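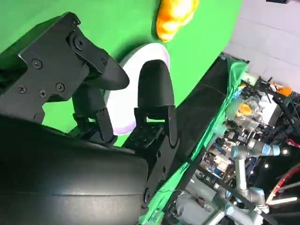 Figure 1. Gripper fingers near a white plate.

How Death Notices Are Written in Gunduddale
Project report, second semester
Submitted Jan 5, 2018

1. Introduction

In my home country a death notice is very short. It gives the name, the age, the hour of the funeral and a small cross. When I came to Gunduddale I was surprised that the local paper prints long texts, with schools, jobs, hobbies and even the name of the dog. I wanted to know which parts of a life are told in these texts, and in which order.

2. Material

The Ostrowski funeral home keeps its published notices in an open archive on its website. At the time of my work it had 2888 notices. Of these, 1778 are longer than one paragraph, and only these were useful for me. I took every seventh one and removed the ones which appeared twice, so the final sample has 245 notices. I read all of them myself. It took about six weeks, mostly in November and after.

For each notice I marked the place of birth, education, work, marriage, church or club, free time and the list of relatives. I also marked the verb used for the death itself. At first I had one more category, "character," but I gave it up because I could not decide where it begins. A sentence such as "she never let a guest leave hungry" is about character, but it is also about cooking and home.

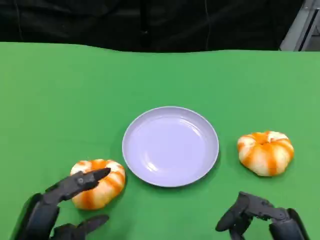 The same difficulty came back with work. Many women in the older notices helped in a family shop or on a farm, and the text mentions it inside the sentence about the marriage. I decided to mark it as work every time, even when the notice does not call it so.

3. Results

Almost every notice begins with the full name and the death, and "passed away" is by far the most common verb. "Died" is found mainly in the older notices. The birth and the parents come next. After this the order is less fixed — free time can stand before work, especially when the person was retired for a long time.

Families who came from Wunov write differently. They nearly always name the village, and often the ship or the year of arrival. The Skornura Social Club appears in many of these notices, usually close to the end, together with the thanks to the nurses.

Food is mentioned more often than I expected. Pies, soup and Sunday dinners appear for men too, but there the verb is usually "enjoyed" and for women it is "made."
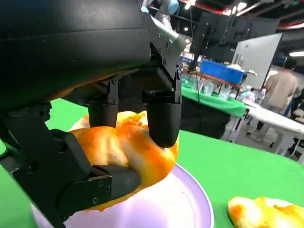 4. Limits of the Work

One funeral home does not represent a whole town. I also do not know who wrote each text. The staff told me by email that some families bring a finished text and others only answer a form, and the archive does not show the difference. With more time I would compare the notices with the form, to see which sentences come from it.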